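Fluvora Pflanzkasten 58 – Untersetzer und Einsatz inklusive

Artikelnummer 2754
Lieferzeit: 3 Werktage
Farben: Nebelgrau, Salbei, Terrakotta

Wer einmal einen Sommer lang auf einem Südbalkon Tomaten gezogen hat, der weiß, wie das geht: Morgens gießt man, mittags hängen die Blätter, abends gießt man noch einmal, und wenn man dann übers Wochenende zu den Schwiegereltern fährt, macht man sich auf der Autobahn schon Sorgen um die Ochsenherzen. Uns ging es viele Jahre genauso, und so ist in unserer kleinen Werkstatt in Sternau nach und nach der Fluvora entstanden – ein Pflanzkasten mit Wasserspeicher, der auch ein paar heiße Tage ohne Sie übersteht.

Der Kasten ist 58 cm lang und 26 cm hoch. Damit passt er auf die meisten Balkonböden und Fensterbänke und lässt sich auch gefüllt noch zu zweit umstellen. Unter dem herausnehmbaren Einsatz liegt der Speicher, aus dem sich die Erde über drei Dochte das Wasser selbst holt. Am Einfüllstutzen sehen Sie am kleinen Schwimmer, wie voll der Speicher noch ist, und wenn es einmal tagelang regnet, läuft das Überschüssige seitlich durch den Überlauf ab. Den Stopfen dafür legen wir bei, für alle, die den Kasten lieber drinnen aufstellen möchten.

Was wächst gut darin? Ach, fast alles! Schnittlauch, Petersilie und Basilikum sowieso, dazu Pflücksalat, Erdbeeren und die kleinen Buschtomaten. Bei Rosmarin und Thymian bitte sparsam gießen und den Speicher ruhig zwischendurch ganz leer werden lassen, die beiden mögen keine feuchten Füße. Möhren haben wir auch probiert (kurze, runde Sorten!), die waren ein bisschen krumm, aber sehr süß.

Unsere Kundin Wakana Yokoyama zieht in ihrem Fluvora seit zwei Jahren Shiso und hat uns geschrieben, dass sie die Dochte im Frühjahr kurz in lauwarmem Wasser einweicht, bevor sie neu bepflanzt. Das machen wir inzwischen auch so und geben es gern weiter.

Zum Überwintern den Speicher bitte vollständig leeren und den Stopfen draußen lassen. Leere Kästen lassen sich ineinanderstapeln. Gereinigt wird mit einer weichen Bürste und etwas Essig, Scheuermilch nimmt die Oberfläche übel.

Passendes Zubehör
Rankgitter Povholm, zum Einstecken
Rollbrett Strickland, mit Feststellbremse
Ersatzdochte, im Dreierpack

Neues aus der Werkstatt
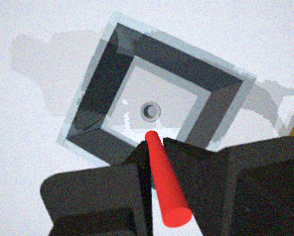 Sternau, im Januar

Die Tage sind kurz, und bei uns stapeln sich die Saatguttüten auf dem Küchentisch. Ab sofort können Sie wieder für das Frühjahr vorbestellen, und wer zwei Kästen nimmt, bekommt die Ersatzdochte von uns dazu. Der Werkstattverkauf ist jeden Samstag am Vormittag geöffnet – klingeln Sie einfach am Hoftor, wir hören es auch von hinten. Abholer parken bitte nicht vor der Bäckerei, dort wird am Samstag beliefert.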